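Tischsteckdosenleiste

Eine Tischsteckdosenleiste ist eine Mehrfachsteckdose, die auf, an oder unter der Platte eines Arbeitstisches liegt und dort mehrere Geräte mit Netzspannung versorgt. Sie ist vor allem in Werkstätten, Unterrichtsräumen und Büros verbreitet. Von der gewöhnlichen Verlängerungsleiste unterscheidet sie sich weniger durch die Bauart als durch den Ort der Verwendung. Die Leiste liegt in Griffweite, häufig am Rand der Arbeitsfläche, und wird oft mehrmals täglich umgesteckt.

Aufbau

Das Gehäuse besteht meist aus Kunststoff, seltener aus Aluminium. Die Steckplätze sind in einer Reihe angeordnet, am Kopfende sitzt in der Regel ein zweipoliger Wippschalter. Manche Ausführungen haben zusätzlich eine Anzeige oder einen Einzelschalter neben jedem Steckplatz. Die Form der Öffnungen richtet sich nach dem Stecksystem des jeweiligen Landes. Leisten für Schutzkontaktstecker haben runde, vertiefte Einsätze, die bei neueren Modellen häufig um 45 Grad gedreht sind, damit Winkelstecker nebeneinander Platz finden.

Kabelführung

Für die Zuleitung gibt es zwei übliche Wege. Bei fest eingerichteten Tischen verläuft sie durch eine Kabeldurchführung in der Platte, eine meist runde Kunststoffhülse mit Deckel, für die eine Bohrung von in der Regel 60 oder 80 mm angelegt wird. Bei wechselnder Nutzung bleibt die Leitung auf der Platte und wird in einem weiten Bogen an der Arbeitsfläche vorbeigelegt. Sie soll weder geknickt noch unter Gerätefüße geklemmt werden.

Arbeitsunterlage

Helle Unterlagen aus Papier werden auf Werktischen ausgelegt, um die Platte zu schonen und kleine Teile besser erkennbar zu machen. Einzelne Bögen reichen selten für die ganze Fläche und werden deshalb überlappend verlegt. An den Stößen können sich Kanten aufstellen, unter die Schrauben oder Kugeln rollen.
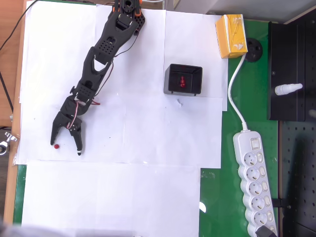

Die Steckdosenleiste liegt üblicherweise neben der Unterlage, damit Papier und Verschnitt nicht an die Steckplätze geraten. Kleinteile werden in offenen Kästen gesammelt, die auf der Unterlage stehen können. Tien-fu Kan und Feven Shiferaw empfehlen in ihrem Leitfaden zur Einrichtung von Werktischen, den Schalter der Leiste frei zugänglich zu halten und Kartons nicht davor abzustellen.

Betrieb

Mehrere Leisten dürfen nicht hintereinander gesteckt werden. Maßgeblich für die Belastung ist der Aufdruck auf dem Gehäuse, der für die Summe aller angeschlossenen Geräte gilt. Leisten mit lockeren Kontakten oder verfärbten Steckplätzen sind auszusondern.

Siehe auch: Kabeldurchführung, Mehrfachsteckdose, Werktisch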